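Ticket: Second folding station, quote review and open faults
Status: Open, waiting on vendor
Opened by: Graham Marsden
Assigned to: Tomomi Oda
Vendor: Valtska
Needed by: purchasing decision, February

Graham Marsden
Opening this before anyone signs the Valtska quote for a second two-arm station. I have read the quote twice and I still can't tell what we'd be paying for. The first station was meant to take garments off the mixed returns pile and fold them without a person stepping in. What I see when I walk past is a person stepping in. I'd like the faults on the first one written down in one place, with what each costs to fix, before we double the number of arms.

Tomomi Oda
Fair enough. Open items as I have them:

1. Picks near a hem. The fingers take hold of the cloth but often only one layer of it, and the garment comes up twisted.
2. Cable slack. Leads by the arms move around on the seat fabric and have to be tucked back by hand.
3. Garments with trim or heavy print. They bunch differently from plain ones and the fold routine doesn't seem to know it.
4. Spare finger sets. We have 2 left.

Item 2 is cheap. Item 1 is the one I'd hold the order for.

Oskari Lehtinen (Valtska support)
Thanks for the list. Please confirm software version and send views from the head and wrist cameras. On item 1, we normally recommend the Arer fingertip upgrade, which is listed as an option on your quote.

Graham Marsden
Of course it is. What does the upgrade do that the current fingers should not already be doing? Please answer that one in writing.

Tomomi Oda
Version is the current release, installed by your own technician. Camera views attached, head and wrist.

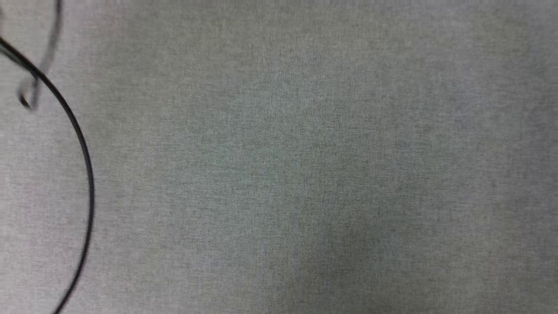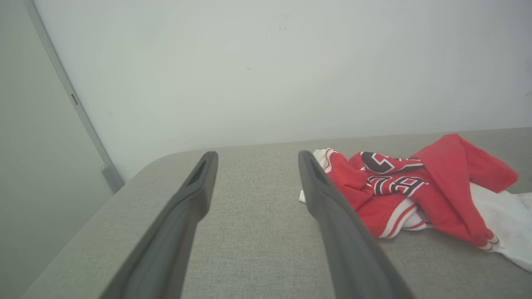
Red cloth, both kinds of camera.
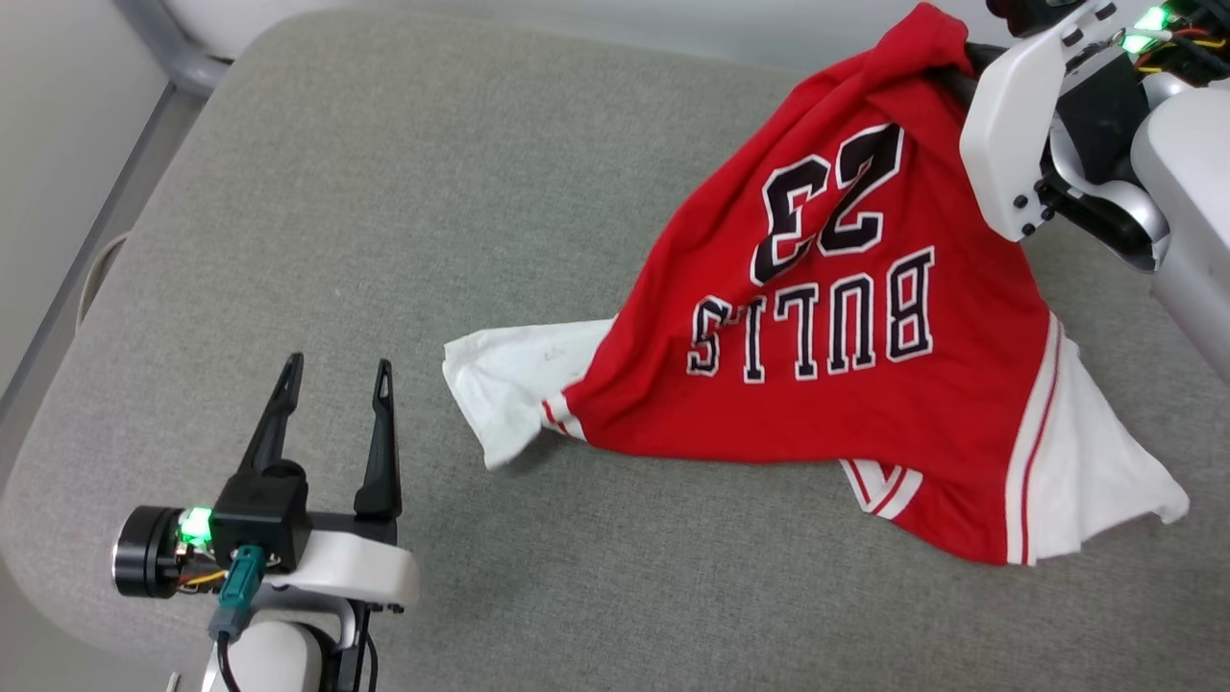
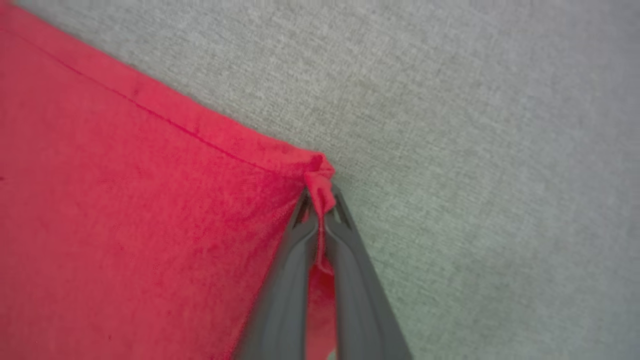 Restarted the controller and reran the calibration, no change to item 1. I also swapped the two finger sets left to right in case one was worn. Same result on both sides, so I don't think it's wear.

Oskari Lehtinen (Valtska support)
Received, thank you. Calibration looks acceptable on our side. The Arer tips have a softer contact face and in our testing they reduce single-layer picks. For item 2 we can supply a cable guide kit at $35 per arm. Item 3 would be covered by the extended garment package, which is a yearly license.

Graham Marsden
"Reduce" by how much? On what garments? If it was flat towels in your showroom I don't care. And the yearly license was not in the first quote or the second. I'd like to know if there is a third thing waiting behind it.

Jolanta Ziółkowski
Adding the money side so it's in the same place. Left in the equipment line for this budget year, after the Tolentino conveyor repair: enough for the station, or for the fingertips plus spares plus a proper trial, but not both. The license would come out of operating money, which means it comes out of Gerardo's hours. The finger sets are $200 each from Valtska. Plisar quoted us less for a compatible set but won't say whether it voids the warranty – Oskari, does it?

Oskari Lehtinen (Valtska support)
Third-party fingers are not supported. I will check the exact warranty wording.

Gerardo Panganiban
My hours are already short. When the station stops on a bad pick I'm the one who walks over, pulls the shirt out and presses resume. One person can keep an eye on one station and still get something done. Two stations with the same fault, I'm not sure about that at all. Could we not borrow a set of the new tips and find out?

Tomomi Oda
That's what I'd propose too. Loan set, our own returns pile, about 1000 picks, logged by garment type. Plain tees, jerseys, anything with a striped hem. If single-layer picks drop enough that Gerardo can leave it alone for a shift, we talk about the second station.

Graham Marsden
Agreed, with one condition. We do the logging, and Valtska doesn't get to drop runs from the count afterward. Last time "operator error" swallowed half the bad ones.

Oskari Lehtinen (Valtska support)
I can request a loan set. The quoted price for the second station is valid until December 29, 2023, and I can't promise an extension.

Graham Marsden
Then let it lapse. There will be another price.

Jolanta Ziółkowski
Moving the station to next year's draft as unapproved. Cable guides approved for both arms, I'll raise the order now.

Tomomi Oda
Item 2 set to pending parts. Items 1 and 3 stay open until the loan set gets here. Item 4: ordering one finger set from Valtska in the meantime, warranty answer still outstanding.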